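O conjunto de garra paralela de dois dedos Trurby e câmera de punho Surnano é fornecido montado, com cabo único e placa de fixação para braços de sete eixos. Destina-se a laboratórios e integradores que trabalham com manipulação de objetos variados em ambiente doméstico: brinquedos, controles, revistas, peças de tecido. As fotografias foram feitas durante os ensaios comparativos com braço Franka.
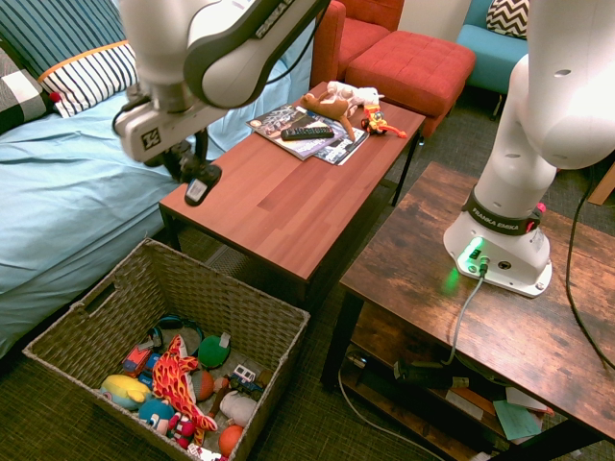
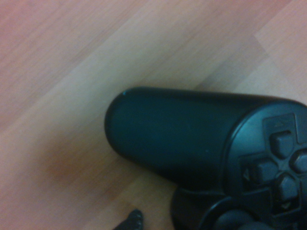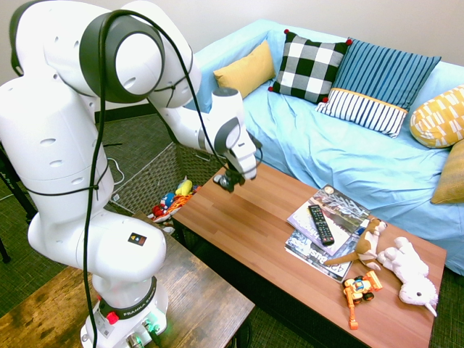
## O que está incluído

- Garra paralela Trurby de dois dedos, acionamento elétrico
- Câmera de punho Surnano com suporte em ângulo fixo
- 4 pares de dedos intercambiáveis (liso, ranhurado, com relevo, ponta fina)
- Placa adaptadora e jogo de parafusos
- Cabo de alimentação e dados de 3000 mm
- Chave de aperto e folha de calibração impressa

O braço, a bancada e a câmera fixa de ambiente não fazem parte do conjunto.

## Características

| Item | Valor |
|---|---|
| Abertura dos dedos | até 65 mm |
| Acionamento | elétrico, com leitura de posição |
| Comprimento do cabo | 3000 mm |
| Pares de dedos | 4 |
| Foco da câmera | fixo, curta distância |
| Comunicação | USB e Ethernet, via módulo Meng |

## Ensaio comparativo

O conjunto foi comparado com a garra Denside de curso longo, que mantemos em catálogo. As duas foram usadas no mesmo braço, com o mesmo controlador e sobre os mesmos objetos. A troca de uma para outra exige soltar a placa, refazer a calibração entre câmera e punho e conferir o percurso do cabo.

**Controle remoto sobre revistas.** É o caso mais difícil da série. O controle é baixo e a capa da revista escorrega por baixo dele. Com os dedos de ponta fina, a Trurby pega pelas laterais sem arrastar a revista, desde que a aproximação seja feita na perpendicular ao comprimento do controle. A Denside abre mais, mas os dedos são grossos e tocam na capa antes de fechar.

**Pelúcias.** As duas garras funcionam bem. Na Trurby convém reduzir a força e usar os dedos com relevo. Pelúcias volumosas devem ser pegas por uma pata, pela cauda ou por uma orelha. Quem trabalha principalmente com objetos desse tipo fica melhor servido com a Denside.

**Veículos de brinquedo.** Peças com braço articulado, como escavadeiras, giram quando são pegas longe do centro. O par ranhurado segura melhor o plástico liso.

**Controle de videogame.** Objeto preto e brilhante, usado para avaliar a câmera mais do que a garra. De perto, a Surnano separa bem os botões direcionais e as pequenas setas moldadas na carcaça. As partes em sombra perdem detalhe, e na empunhadura aparece reflexo. Se a aplicação depende do contorno completo de objetos escuros, recomendamos somar uma câmera fixa ao lado da área de trabalho.

## Câmera de punho ou câmera fixa

A câmera de punho mostra o objeto nos últimos centímetros da aproximação e pouca coisa além dele. A câmera fixa mostra a mesa inteira e a posição do braço, mas o próprio punho pode encobrir o objeto no momento de fechar os dedos. Nos nossos ensaios usamos os dois tipos. O módulo Meng aceita as duas entradas e sincroniza as imagens com a posição da garra.

## Instalação

1. Desligue o braço e retire a ferramenta anterior.
2. Fixe a placa adaptadora com os parafusos fornecidos, em cruz.
3. Monte a garra com a câmera voltada para fora do cotovelo.
4. Leve o cabo ao longo do braço, com folga em cada junta. Prenda com abraçadeiras no segmento do meio, nunca sobre uma junta.
5. Informe no controlador a massa e o centro de gravidade da ferramenta.
6. Faça a calibração com a folha impressa sobre superfície plana.

Depois de trocar os dedos, repita somente o zero de abertura.

## Limitações

- Sem vedação contra líquidos ou poeira fina.
- Objetos com largura acima da abertura máxima precisam ser pegos por uma borda ou saliência.
- O foco da câmera não é ajustável pelo usuário.

## Reposição

Dedos, cabo e placa são vendidos separadamente. Ao pedir dedos avulsos, informe o tipo e a versão gravada na base da garra. Os dedos Denside não servem na Trurby.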